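Sep 4, 2020

Up at seven, gray out. Drank coffee standing and decided to do the kitchen before anything else.

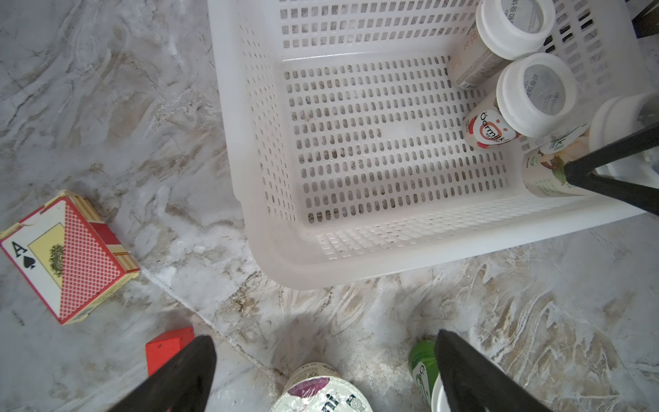 Bottles in the white basket, cards still to put away.

Took everything off the counter and wiped it down. The marble pattern hides crumbs so well that I go over it twice now. The oat milk and some of the other drinks went into the basket, all up in one corner. I meant to spread them out and didn't. The basket has slots all over, floor and sides, and the floor of it could use a scrub. Tomorrow.

The playing cards had ended up beside it, the box with the ace of spades on the front. Llinos Samuel and I played until late last night and she won most of it. They belong in the hall drawer – I'll take them when I go through.

Called Limadex about the fridge shelf after lunch. On hold 40 minutes, then a man took the model number and said the part would come in three weeks. I ordered the same part in July and never heard back, so I wrote his name on the calendar.

Walked out toward Lougher before dinner. The phone says 3,669 steps, a bit short of yesterday. Wind was up and I turned back at the gate.

Soup and toast. Need to buy bread, dish soap, stamps. Llinos is coming again on the weekend – find the other deck before then.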